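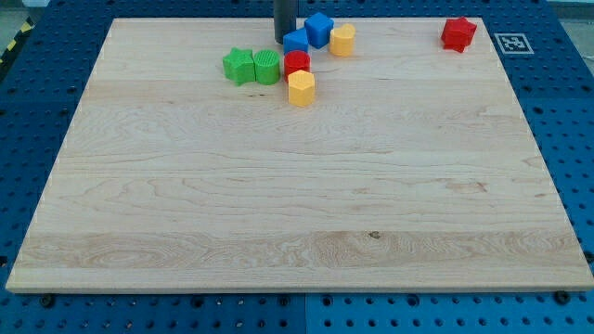 Four months with the Flanwood board oil now and I keep getting asked, so, review. Short version, good oil, bad lid, buy the small bottle first. I do boards for myself, my sister and whoever catches me at the right moment, plus two benchtops that get hammered daily. Before this I was on plain mineral oil from the chemist, then a year of Brisero wax, which I'll get to. What I wanted was something that doesn't turn pale timber orange. That was my main gripe with the last lot. Maple like the board up top, with that light honey colour and all the swirly grain running across, is what I care about most, and you want to keep the small knots and the darker tan streaks looking like themselves. Some oils just drown it all in yellow.

So. Colour first. On my maple offcuts the Flanwood went a shade deeper and stopped there. Did three coats on one, one coat on another, left a third bare, and put them on the windowsill for the summer. The bare one changed more than the oiled ones. Didn't expect that. On walnut it goes properly dark straight away, lovely, but you lose a bit of the difference between boards if you've glued up a mix. On camphor laurel it's fine. Smell of the camphor still comes through, if that's your thing.

Smell of the oil itself - faint, bit like candles. Gone overnight. The Brisero hung around for days and my bread tasted of oranges, which is a citrus additive they put in it and are very proud of. Not for me.

Putting it on. Old T-shirt, flood it, walk away, come back and wipe. The label says leave it 90 minutes. I've done that and I've done it overnight when I forgot about it, and overnight is worse. Goes tacky. You then spend your Thursday night rubbing at it with a fresh rag and swearing. Stick to the 90. In winter I stand the bottle in the sink in some warm water first or it comes out like cold honey.

End grain drinks it. I had one butcher's block take four coats before it stopped looking thirsty, and that was nearly half a bottle gone. If you've got a big end grain block budget for that. Long grain boards are much cheaper to run, one coat and a top up when they start to look grey.

How long it lasts. My everyday board, washed by hand, goes 17 days before water stops beading on it. I did keep track of that one on the fridge calender because I was curious. The Brisero got me 14 on the same board, so not a huge gap, but the Brisero also left white smears in the juice groove that I had to dig out with a toothpick. The chemist stuff, maybe a week on a good run. Never bothered writing it down.

Dishwasher - don't. Not the oil's fault. I lent a board out and it came back with a split you could post a letter through.

Now the lid. It's a flip top with a tiny hole, and the hole clogs. Every time. By the second month I was taking the whole cap off and pouring, and of course it glugs, and now there's a dark patch on my laundry bench that is going to outlive me. I've since tipped the lot into an old sauce squeeze bottle and it's been perfect. But you shouldn't have to do that at this price. Flanwood if you're reading, copy the Vidmar cap, the one that twists. The Vidmar oil is rubbish but the cap is great.

On that, quick word on the others since people ask.

Vidmar - thin, cheap, sits on top, wipes off on the first tea towel it meets. Fine for wooden spoons.

Brisero wax - nice shine, good on bowls and anything that's mostly for looking at. Hard work on a flat board, shows every wipe mark. I still use it on my salad servers.

Hastis - only tried the sample. Seemed very close to the Flanwood, bit more yellow. Couldn't find it in a shop anywhere near me and postage was silly.

Price. The 1,000 ml bottle is the better value on paper and it's what I bought. Wish I hadn't. Unless you're doing benchtops it's too much, it thickens up once it's been open a while and the last quarter of mine has bits in it. Strained it through a stocking and it's ok, but still. Small bottle, finish it, buy another.

Prep makes more difference then the brand if I'm being fair. Things I do now that I didn't used to:

Wet the board, let it dry, sand off the fuzz, then do it again. Twice is enough.
Let it dry standing on its edge, both faces to the air. Lying flat on the bench it'll cup on you.
Oil the underside as well. And the edges. Everyone forgets the edges.
Rags go outside flat on the fence to dry, not scrunched in the bin. Food oils vary and I don't take the chance with any of them.

Customer service was decent. My first bottle turned up with a cracked cap and oil through the box, sent an email, new one came the next week. No arguing about it. They didn't want the old one back either so I used that up on the deck chairs, looks great, lasted one decent rain.

Would I buy again, yes, small size. Would I put it on a dark timber where colour doesn't matter, probably not, I'd go cheaper. For pale boards it's my favourite so far.

Four out of five. Lost one for the lid.

Edit - someone asked about nuts. Label on mine says no nut oils, but check yours.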